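Notes for anyone thinking of teaching a robot arm to tidy the workshop

I keep the tips page for our shared shop at Brella, and for the past few months the tips have been drifting towards the arm. People want to know how to record examples so that a learning system can copy them. I remain unconvinced that any of this will put the drill bits away, but if you're going to spend your evenings at it, you may as well not waste them.

## Before you record anything

Pick one job and write it on a card in a single sentence. "Put the black piece in its slot" is a job. "Sort the bench" is a month of your life. The leaflet that came with the Alar software talks cheerfully about general tidying, and I'd leave that page folded.

Wipe the floor of the work area and then leave it alone. If you clean it halfway through a batch, the second half looks different from the first, and you'll be arguing in April over whether that matters. Same goes for lamps. Tape the switch if you have to.

Fix the camera and draw round its foot with a pencil. Ours got nudged once and we binned 40 recordings, which was two evenings gone. The pencil line cost nothing.

## Shapes and slots

A foam block with cut-outs makes a decent practice piece because you can see at a glance whether a part is home. The catch is that it flatters the system. A part sitting proud by 2 mm looks fine from a camera and isn't fine at all, so check with a fingertip before you mark the run as good.

Start with a single part and the slot that fits it. Put the part down in a different spot each time, and turn the block a little as well. Everyone says they vary the start. Then you play the recordings back and the part has been in the same place for 17 of them, give or take the width of a thumb.

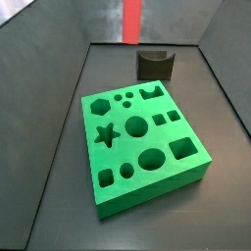

**Can you get away with recording only the good runs?**

You can, and the charts will look lovely, but the arm will have no idea what to do when it misses. Keep the runs where the part goes in crooked and gets straightened, provided it ends up properly seated. Throw out the ones where somebody reached in and fixed it by hand.

Round holes and square holes want separate batches. A round peg doesn't care which way it's turned, a square one does, and a star is fussier still. Mix them on the first evening and you'll be unable to say which part the thing has learned. Some of us suspect it has learned the tape on the floor.

## Keeping the recordings usable

- Name each batch after the part and the slot. "Test new final" is not a name.
- Stop after an hour. Tired hands drive the arm badly, and it will copy that faithfully.
- Write down bad runs when they happen. You won't remember which was which after tea.
- Keep 3 start positions back and never record them. Try those at the end.

The last one is the one people skip. The Skovusport workshop lent us a batch of theirs with a note saying it worked every time, and so it did, in every position they had recorded. We moved the part a hand's width and the arm closed on air.

## What to buy

Very little. Foam offcuts, a sharp knife, masking tape, a pencil. Yousafzai sells a ready-cut shape kit that some members like, and I've no quarrel with it beyond the price. Dark parts on a dark floor can be hard work for a cheap camera, so look at a test recording on a proper screen before you do a whole evening of them.

If the arm does manage the first slot, swap in a second part and start the count again from nothing. The knife goes back in the left-hand drawer, by hand for now.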